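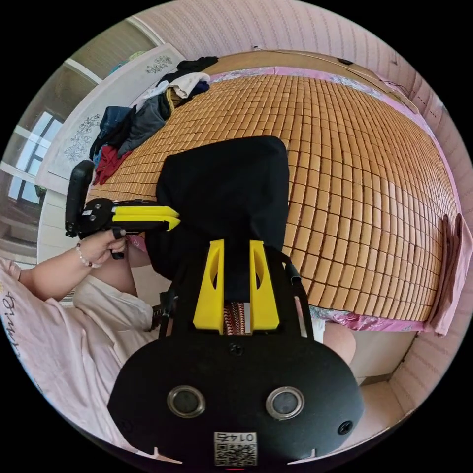
Comment le corps garde-t-il sa température ?

Dossier pour les 8-11 ans
Centre de culture scientifique de Plukdale, service des publics scolaires
Texte : Shamim Bugti. Relecture scientifique : Arvid Nygård.
Mis en ligne le 10 avril 2020

En hiver, la cour de l'école est gelée. En été, le goudron brûle les pieds. Pourtant, si l'on prend ta température ces deux jours-là, le thermomètre indique presque la même chose : environ 37 degrés. Le corps humain fait partie des corps que les scientifiques appellent homéothermes. Ce mot vient du grec et signifie « de chaleur semblable ». Les oiseaux et les mammifères sont homéothermes. Les lézards, les grenouilles et la plupart des poissons ne le sont pas : leur température suit d'assez près celle du milieu où ils vivent.

Ce dossier explique d'où vient la chaleur du corps, par où elle s'en va et comment le cerveau surveille l'ensemble. Les mots difficiles sont expliqués à la fin.

D'où vient la chaleur ?

Le corps fabrique lui-même sa chaleur à partir des aliments. Le pain, les fruits, les pâtes ou le poisson sont d'abord découpés en éléments minuscules par la digestion. Ces éléments passent dans le sang et arrivent jusqu'aux cellules. Là, ils réagissent avec l'oxygène que nous respirons. Cette réaction libère de l'énergie. Une partie sert à bouger, à grandir, à réfléchir, à faire battre le cœur. Le reste devient de la chaleur.

Tous les organes n'en produisent pas autant. Au repos, le foie, le cerveau et le cœur sont de bons fournisseurs. Pendant une course, les muscles prennent largement la première place. Voilà pourquoi un enfant qui joue au ballon enlève son manteau alors que celui qui attend sur le banc ferme le sien jusqu'au menton.

Le sang transporte ensuite cette chaleur partout, un peu comme l'eau d'un chauffage central circule dans les radiateurs d'une maison. Les mains et les pieds, situés au bout du circuit, sont souvent plus frais que le ventre.

Par où la chaleur s'en va-t-elle ?

La chaleur passe toujours du plus chaud vers le plus froid. Si l'air de la pièce est à 20 degrés et ta peau à 33, c'est ta peau qui cède de la chaleur à l'air. Les physiciens distinguent quatre chemins : la conduction, la convection, le rayonnement et l'évaporation.
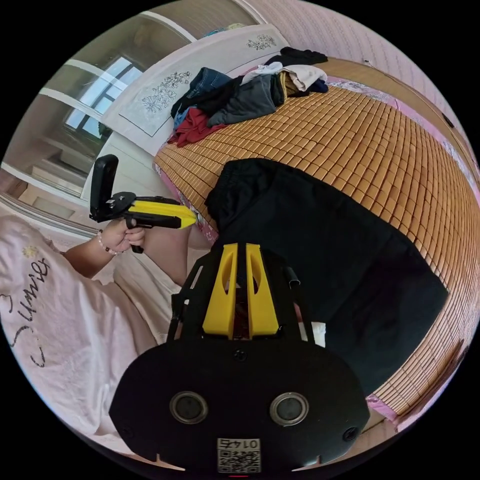

La conduction est le passage de la chaleur entre deux objets qui se touchent. Quand tu poses la main sur une rampe en métal, la rampe te semble froide parce que le métal emporte vite la chaleur de ta paume. La laine, au contraire, la laisse partir lentement. Dans les régions où les nuits d'été sont lourdes, on choisit parfois ce qui touche la peau pendant le sommeil en pensant à cela. La natte étendue sur ce lit est faite de petites plaquettes de bambou, et le vêtement sombre posé dessus est en tissu : pour une même température, une surface lisse et dure paraît en général plus fraîche au toucher qu'un tissu épais et moelleux. Ta peau ne mesure pas exactement la température des choses. Elle est surtout sensible à la vitesse à laquelle la chaleur entre ou sort.

La convection a besoin d'un fluide, c'est-à-dire d'un liquide ou d'un gaz. L'air qui touche la peau se réchauffe, s'éloigne, et de l'air plus frais prend sa place. Un courant d'air ou un ventilateur accélèrent ce mouvement. L'eau est encore plus efficace, et l'on se refroidit beaucoup plus vite dans un lac à 18 degrés que dans un jardin à 18 degrés.

Le rayonnement n'a besoin d'aucun contact. Tous les corps émettent des rayons infrarouges, que nos yeux ne voient pas. Approche la main d'un radiateur sans le toucher, par le côté : une partie de la chaleur que tu ressens a voyagé de cette façon. Ton corps en émet lui aussi, de jour comme de nuit.

L'évaporation, enfin, est le passage de l'eau liquide à l'état de vapeur. Pour s'évaporer, l'eau prend de la chaleur à ce qui l'entoure. La sueur qui s'évapore la prend à la peau. Quand l'air est déjà très humide, l'évaporation se fait mal, la sueur coule et l'on se sent moins soulagé.

Le cerveau surveille

Au centre du cerveau se trouve une petite région de la taille d'une amande, l'hypothalamus. Elle reçoit des messages de la peau et mesure aussi la température du sang qui la traverse. Si les valeurs s'écartent de ce qui est prévu, elle envoie des ordres.

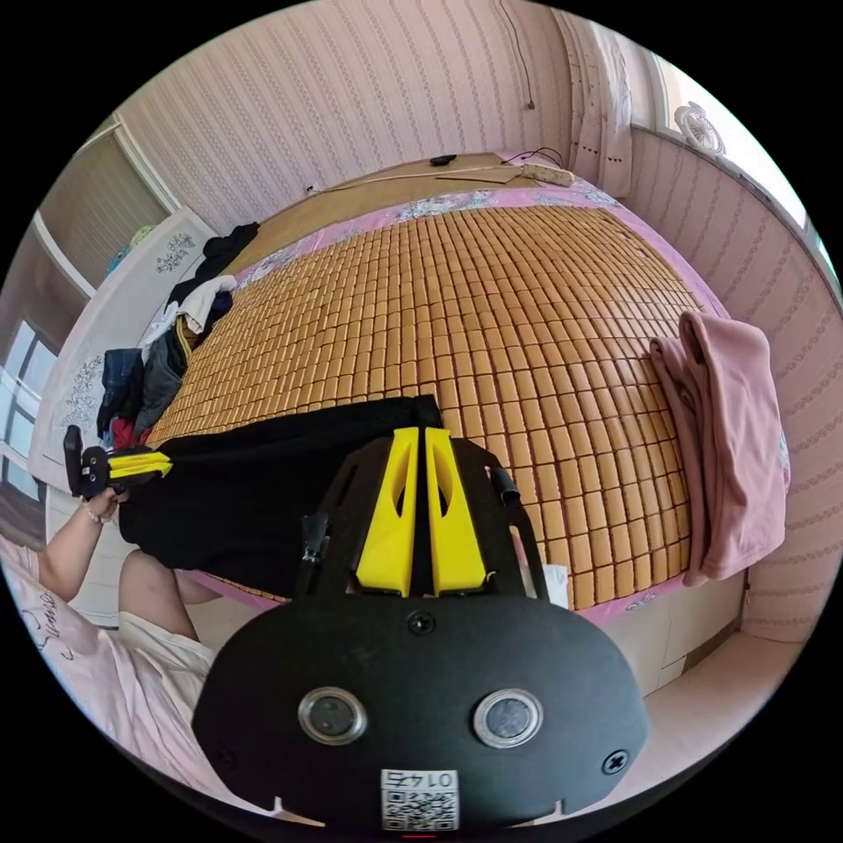 Lorsque le corps a trop chaud, les petits vaisseaux sanguins proches de la peau s'élargissent. Davantage de sang chaud arrive en surface et cède sa chaleur à l'extérieur. Les joues deviennent rouges, ce qui se remarque surtout sur les peaux claires. Les glandes de la peau produisent de la sueur. On a soif et l'on cherche l'ombre.

Lorsque le corps a trop froid, les mêmes vaisseaux se resserrent. Le sang reste plutôt au centre, là où se trouvent les organes les plus fragiles. Les doigts pâlissent. Si cela ne suffit pas, les muscles se contractent très vite, sans qu'on le décide : ce sont les frissons. Ils ne servent à aucun mouvement utile, leur travail est de produire de la chaleur. La chair de poule apparaît aussi. Chez un chat, les poils dressés retiennent une couche d'air qui protège du froid. Nos poils sont trop courts pour que l'effet soit important.

Et la nuit ?

La température du corps n'est pas tout à fait fixe. Elle baisse légèrement dans la soirée, atteint son point le plus bas en fin de nuit, puis remonte avant le réveil. Cette petite baisse accompagne l'endormissement. Dans une chambre trop chauffée, elle se fait plus difficilement et le sommeil peut être agité. Une chambre aérée, fermée au soleil pendant les journées chaudes, aide à mieux dormir.

Pendant certains moments du sommeil, en particulier ceux où l'on rêve le plus, le réglage de la température fonctionne moins bien. Il arrive alors que l'on se réveille pour remonter ou repousser la couverture.

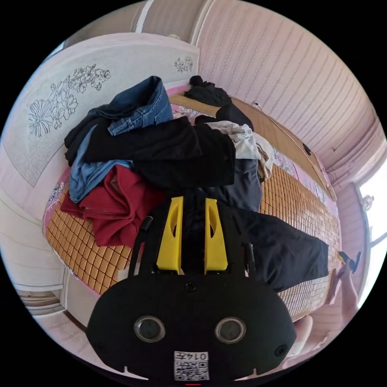 Pourquoi a-t-on froid quand on a de la fièvre ?

L'hypothalamus a changé son réglage. Lors d'une infection, les défenses du corps lui envoient des messages, et la température visée passe par exemple de 37 à 39 degrés. Le corps, qui est encore à 37, se comporte comme s'il était trop froid : il frissonne et réclame des couvertures. Quand le réglage revient à la normale, le contraire se produit, et le malade transpire. En cas de fièvre, il faut toujours prévenir un adulte.

Les vêtements et la chaleur

Un manteau ne fabrique aucune chaleur. Il ralentit le départ de celle que tu produis. Son secret est l'air immobile, enfermé entre les fibres ou les plumes, car l'air qui ne bouge pas conduit très mal la chaleur. Deux pulls fins superposés peuvent ainsi protéger aussi bien qu'un seul pull épais. Un vêtement mouillé protège beaucoup moins : l'eau a pris la place de l'air.

Une expérience à faire avec un adulte

Matériel : deux bocaux identiques, une chaussette en laine, de l'eau tiède du robinet, un thermomètre de cuisine.

Verse la même quantité d'eau dans les deux bocaux et ferme-les. Enfile la chaussette sur l'un des deux. Note la température de l'eau au départ, puis toutes les dix minutes pendant une heure. Trace les deux courbes sur la même feuille, avec deux couleurs. Quelle eau refroidit le plus vite ? Recommence en mouillant la chaussette et compare.

Les classes peuvent envoyer leurs courbes au centre, à l'attention de l'atelier Ciltow. Lors de la dernière édition, 2 758 élèves ont participé et 300 relevés ont été affichés dans le hall.

Les mots du dossier

Cellule : très petite unité dont sont faits tous les êtres vivants.
Homéotherme : se dit d'un animal dont la température interne reste presque constante.
Hypothalamus : région du cerveau qui règle notamment la température, la faim et la soif.
Infrarouge : rayonnement invisible pour l'œil humain, émis par tous les corps.
Isolant : matière qui laisse difficilement passer la chaleur.

La fiche destinée aux enseignants est disponible sur demande auprès du service des publics scolaires.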